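A day at the Praneck kitchen works

Published Jul 8, 2025

Praneck has made kitchen cupboards and worktops in Lerska since before either of us was born, and twice a year it lets people in to look round. Valbona Petek and I took the early train from Lau, changed once, and walked the last stretch along the river. It is 2 km from the station and there is no pavement for part of it, so bring proper shoes.

We signed in at the gate and were given ear plugs and a visitor badge. Our group was taken round by Nazareno Martinelli, who has worked there for most of his life and started in the glue room.

The tour begins in the timber yard. Boards are stacked under a long roof with gaps between them so the air can get through, and each stack has a card with the date it came in. The oldest card I saw said January. Nazareno said they lose a few boards in every stack to splitting and that these go to heat the drying sheds.

The saw hall was the loudest part and we did not stay long. After that comes edging, where strips of wood are fixed along the front of the worktops, and then the paint line. Doors hang from a moving rail and go through the spray booth twice. The works offers 292 paint colours, though most orders are for white, grey or one of the greens.

The design office is upstairs, over the packing hall, and much quieter.

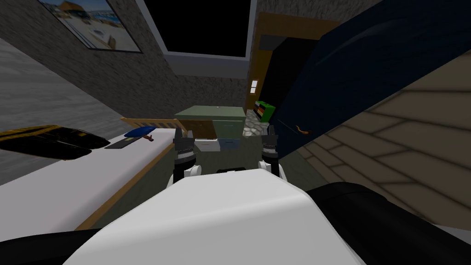
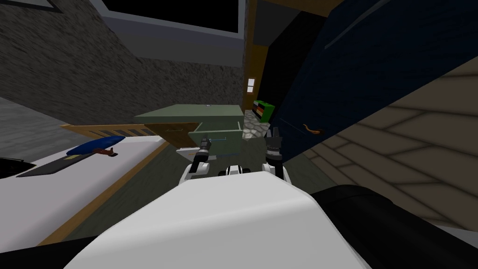
We had lunch in the staff canteen. Soup, bread and a slice of plum cake came with the ticket, and tea was extra. I would have liked more time to sit down, but the second group was already waiting for our tables.

In the afternoon there was a talk by Ratih Santoso on how the firm deals with old kitchens. Customers can send back doors and drawer fronts, and the sound ones are stripped and repainted. Last year 463 doors came back this way and 97 of them were too damaged to use. Somebody asked about hinges – they are sold for scrap, as refitting them takes too long.

The shop by the gate sells offcuts by weight. Valbona bought a piece of beech for a chopping board and carried it all the way home under her arm. I bought nothing, and slightly regret leaving a box of odd drawer knobs.

Tickets have to be booked ahead through the Praneck office. The tour has two flights of stairs and no lift. The return train goes once an hour, and the café at Lerska station shuts early.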